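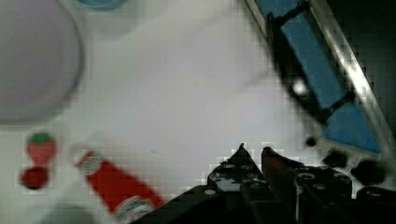

March 26, 2019
Glaze tests, batch 12. Mixed the clear again last night with the Puritier frit in place of the old stuff, same recipe otherwise. Pinholes still there but fewer. The target hasn't changed - I want a plain white that stays put on a flat plate and doesn't go blue where it pools. White table is a terrible place to judge this btw. The big round plate on it reads faintly lavender gray inside, and so does every test tile I put down there, warm or cool. The toy strawberry is a better check than any of my gray cards, a red I know next to a white I don't. Did all the rest of the comparing by the window.

Batch notes, before I forget:

Base is the 239 recipe from the binder. Whoever typed the binder page left out the bentonite, wrote it in by pencil, please dont erase it again. Sieved twice through 60 mesh. First pass left a lot of grit, second pass hardly any. Should buy a finer sieve. Have been saying this since September.

Tile set A - dipped, count of three. Too thick at the bottom edge, crawled on 2 tiles.
Tile set B - dipped, quick in and out. Good coverage, slight drag marks. Best of the lot.
Tile set C - brushed, 3 coats. Streaky. Brushing this glaze is a waste of an afternoon, not doing it again unless somebody makes me.
Tile set D - poured. Ran out of bucket halfway, so D is really only half a set.

Eight tiles per set except D. All on the Rovier body, bisqued in the same load. Should have put a couple on the darker clay for comparison. Next time.

Firing: slow start, lid cracked until it stopped steaming, then the usual schedule. Held 12 minutes at the top. Last batch had no hold and the surface was like orange peel, so the hold is doing something. Maybe go longer. Cooling I left alone, opened it too early on batch 11 and got the pinging all morning, lost one bowl to it.

Results. B is close. Surface smooth, a little glossier than I wanted. Pinholes near the foot on three tiles, all three from the back of the shelf - could be the kiln and not the glaze. Back of the shelf has always run cooler. Need cones back there, didn't put any in, stupid. A has nice color where it's thick but you can't sell a plate with a bare patch on the rim. C is in the scrap bin.

Rubbed a wet finger of kiln wash off two of the feet, the shelf needs redoing. Chipped it with the scraper this morning, about half way through it. Mask on for this, and wet down the floor after, not sweep. There was a dry broom out again when I came in.
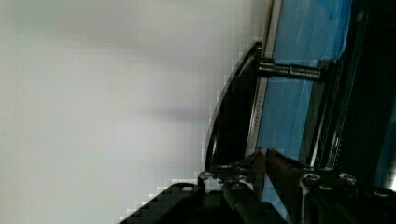
Off-white wall, tall equipment on the right.

Gautam order: they want the plates first, then the bowls. Plates have to be flat, and the last lot had two that rocked. Think it's the drying. Boards were too close to the heater side and the rims went ahead of the middles. Covering the rims with strips of plastic from now on, turn them over when leather hard, weight in the center overnight. The old Prokelura handout says to dry them upside down from the start but I tried it and got marks on every rim.

Vinegar test on B: lemon slice and vinegar overnight, on seperate tiles. No change that I can see or feel. Scratched with a fork, gray marks, most came off with cleanser. Most isn't all. Matte version would be worse. Leave it glossy??

Water: the bucket lost some over the week, lid doesn't seal. Topped up and it went thin, so the B numbers may not repeat. Weigh a cup of it before next dip and write the weight ON THE LID.

To do
- cones, back of shelf, both levels
- rewash shelves, two thin coats
- finer sieve
- redo B with 20 min hold, a few on dark clay
- ask if anyone has the other half of the frit bag, it was under the sink
- label set D properly, the pencil burned off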